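**Chamado: frete calculado errado depois da importação da planilha**
**Sistema:** Duven (módulo de catálogo e expedição)
**Loja:** Zavumari
**Situação:** resolvido, com uma pendência
**Prioridade:** era alta, baixei para normal

---

### Abertura - 9h40

Bom dia, pessoal do suporte, tudo bem com vocês? Desculpem já começar o dia com problema, mas estou desde cedo tentando entender o que aconteceu com o nosso frete e acho que cheguei no limite do que consigo descobrir sozinha.

Para situar quem pegar o chamado: a Zavumari é uma loja pequena de perfumaria e presentes, com balcão na rua e loja virtual, e usamos o Duven para catálogo, estoque e etiqueta de envio. A transportadora é a Nanddale. Em fevereiro decidimos trocar as medidas e os pesos de todos os produtos, que estavam cadastrados no chute desde a abertura da loja (culpa minha, eu sei, eu colocava o mesmo peso em tudo e seguia a vida). Pesamos o catálogo inteiro com embalagem, montamos uma planilha e ontem à noite fiz a importação.

A planilha tem 1.106 linhas. A importação terminou com a mensagem verde de sucesso, nenhum erro listado, e fui dormir feliz da vida.

Hoje cedo uma cliente escreveu, muito educada por sinal, perguntando se o frete de um único sabonete era mesmo aquele valor, porque dava para comprar uma caixa deles com o dinheiro. Fui simular e ela tinha toda razão. Testei outros produtos e a coisa ficou mais esquisita:

- Sabonete em barra avulso: frete altíssimo.
- Kit presente grande, com caixa rígida: frete baratinho, mais barato que o do sabonete.
- Hidratante médio: frete normal, igual ao que sempre foi.

Ou seja, tem de tudo. Já limpei o cache do navegador, saí e entrei de novo, testei no celular e no computador do balcão. Mesma coisa nos três.

Por enquanto deixei o aviso de "frete em manutenção" na loja virtual, para ninguém pagar a mais. Fico no aguardo, e obrigada desde já pela paciência.

### Resposta do suporte Duven - 10h25

Olá, bom dia! Obrigado pelo relato tão completo, ajuda muito.

Para começarmos a investigar, poderia nos enviar:

1. A planilha usada na importação, no formato original.
2. O arquivo de retorno que o Duven gera em *Catálogo > Importações > Histórico*.
3. O código de um produto com frete alto, um com frete baixo e um com frete correto.

Pedimos também que não faça nova importação por enquanto, para preservarmos o histórico.

### Minha resposta - 10h50

Mandei tudo em anexo. O arquivo de retorno eu demorei a achar porque ele fica escondido atrás daquele botão de três pontinhos (fica de sugestão: podia ter nome!).

Enquanto esperava, abri o cadastro do kit presente e reparei no peso. Na nossa planilha ele está com 1.106 gramas - coincidência engraçada, o mesmo número das linhas, cheguei a achar que eu tinha colado errado e fui conferir na balança de novo. É isso mesmo. Só que no Duven ele aparece com 1,106 grama. Um grama e um pouquinho! Nem o laço do kit pesa isso.

Então desconfio do ponto do milhar. Mas isso não explica o sabonete, que pesa bem menos de um quilo e não tem ponto nenhum.

### Resposta do suporte Duven - 11h45

Sua suspeita está correta. O importador está lendo o ponto como separador decimal. Isso acontece quando o arquivo é salvo com uma configuração regional e importado com outra. No histórico consta que a importação foi feita com o perfil "Internacional", e o perfil da sua conta é "Brasil".

Lembra de ter alterado essa opção na tela de importação?

Sobre os produtos com frete alto, ainda estamos analisando. Os pesos deles foram gravados corretamente.

### Minha resposta - 12h10

Não lembro de ter mudado nada, mas vou ser sincera: eu estava com uma xícara de chá numa mão e o mouse na outra, e era tarde. Pode ter sido. A opção fica coladinha no botão de avançar.

Olhei agora um sabonete por dentro e o peso está certo mesmo. Vou conferir as medidas da embalagem depois do almoço, porque hoje o balcão está movimentado e só tenho duas mãos.

### Anotações minhas, para não perder o fio - 14h20

Voltei. Fui juntando aqui o que testei, na ordem em que fiz.

**Teste 1.** Corrigi à mão o peso do kit presente para 1106, sem ponto. Simulei o frete para três CEPs diferentes. Ficou certo nos três. Então essa metade do problema está entendida.

**Teste 2.** Apaguei as medidas do sabonete e deixei só o peso. O frete voltou ao normal. Coloquei as medidas de volta e ele disparou. É a medida, então.

**Teste 3.** Troquei a altura do sabonete por um número menor. Caiu um pouco, mas continuou caro. Troquei a largura. Caiu mais. Fiquei uns bons minutos brincando disso até cair a ficha.

A nossa planilha está em milímetros! A caixa onde vai o sabonete aparece com 300 de comprimento e 200 de largura, o que em milímetros é uma caixinha perfeitamente comum, e em centímetros é quase um guarda-roupa. A Nanddale calcula o peso cubado e, coitada, faz as contas certinhas em cima do que recebe.

E por que só alguns? Porque dividimos o trabalho de medir em duas partes. Uma parte do catálogo foi medida na loja, com régua, em centímetros. A outra parte veio da ficha da Quách, que é a fábrica que nos fornece as caixas e traz tudo em milímetros. Juntamos as duas tabelas numa só e em nenhum momento passou pela nossa cabeça olhar a unidade. O hidratante estava na parte da régua, por isso escapou ileso.

Estou um tantinho envergonhada, mas também aliviada. Achei que fosse coisa muito pior.

### Minha resposta ao suporte - 14h55

Pessoal, achei a outra metade, e essa não é culpa de vocês. Resumindo: medidas em milímetros onde deviam ser centímetros, em todos os produtos que usam caixa da Quách. Colei os testes acima.

Agora preciso de ajuda para decidir o caminho. Eu posso:

- corrigir a planilha inteira e importar de novo por cima, ou
- pedir para vocês voltarem o catálogo para antes de ontem à noite, e aí importar a planilha corrigida.

Tenho medo da primeira opção porque hoje de manhã já mexi em preço e em estoque, e não sei se a importação encosta nesses campos. E tenho medo da segunda exatamente pelo mesmo motivo, rs.

### Resposta do suporte Duven - 15h30

Excelente investigação, parabéns!

Recomendamos a primeira opção. A importação só altera os campos presentes na planilha. Se o arquivo tiver apenas código, peso, comprimento, largura e altura, preço e estoque não serão tocados.

Sugerimos este procedimento:

1. Baixar uma cópia de segurança em *Catálogo > Exportar tudo*.
2. Manter na planilha apenas as cinco colunas citadas.
3. Formatar a coluna de peso como número, sem separador de milhar.
4. Dividir por dez as medidas dos produtos em caixa Quách.
5. Selecionar o perfil "Brasil" na tela de importação e conferir a prévia.
6. Importar primeiro um lote pequeno.

Se possível, envie em lotes de até 400 linhas. O limite não é obrigatório, mas a prévia fica mais rápida.

### Minha resposta - 17h05

Fiz tudinho na ordem, com a lista de vocês impressa ao lado do teclado, e fui riscando à caneta. Três lotes, sendo o último mais curto. Antes do primeiro fiz o testezinho só com os sabonetes, como vocês pediram.

Um tropeço que vale registrar, caso ajude outra loja: no passo 4 eu filtrei a planilha pela palavra "Quách" e a conta pulou alguns produtos. Fui ver e em parte das linhas a gente tinha escrito "Quach", sem acento. O filtro trata como dois nomes diferentes. Acertei a grafia de todas, refiz o filtro a partir da cópia intocada (para não dividir por dez duas vezes, que aí sim eu chorava) e deu certo.

Como ficou depois:

| Produto | Antes | Agora |
|---|---|---|
| Sabonete avulso | frete altíssimo | normal |
| Kit presente grande | frete baixo demais | normal |
| Hidratante médio | normal | normal |
| Difusor de ambiente | não tinha testado | normal |

Tirei o aviso de manutenção da loja virtual e escrevi para a cliente do sabonete agradecendo. Ela acabou levando quatro e ainda pôs um hidratante no carrinho, uma querida.

### Resposta do suporte Duven - 17h40

Que ótima notícia! Conferimos daqui e os cálculos enviados à Nanddale estão coerentes. Podemos encerrar o chamado?

### Minha resposta - 18h10

Quase! Só peço para deixar aberta a pendência dos frascos com válvula spray. Na loja virtual eles vão embrulhados em plástico bolha, e a altura que medimos foi a do frasco em pé, sem o embrulho. Não está dando erro, o frete sai, mas sei que a medida está curta, e quero passar essa turma toda pela régua de novo com calma, já embalados do jeito que saem daqui. Quando terminar, mando um lote separado, só com eles, e aviso neste mesmo chamado para vocês conferirem a prévia comigo.

Deixo também duas sugestões, com todo o carinho:

- A tela de importação podia mostrar a unidade ao lado de cada medida. Um "(cm)" pequenininho no cabeçalho já teria me salvado a manhã.
- Um aviso quando o peso de um produto ficar abaixo de uns poucos gramas. Quase nada que a gente vende pesa um grama - talvez a fitinha de amostra, e essa a gente dá de brinde.

Muito obrigada pela atenção de hoje, de verdade. Começo a medir pelos frascos de perfume, que são os que mais saem, e depois sigo para os body splash e as águas de lençol.

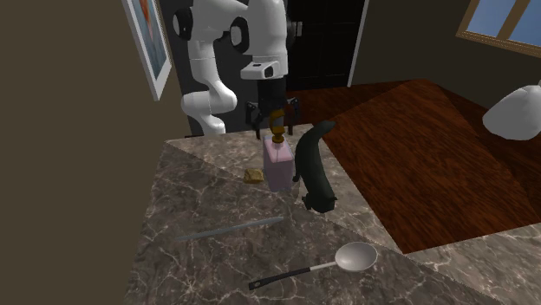
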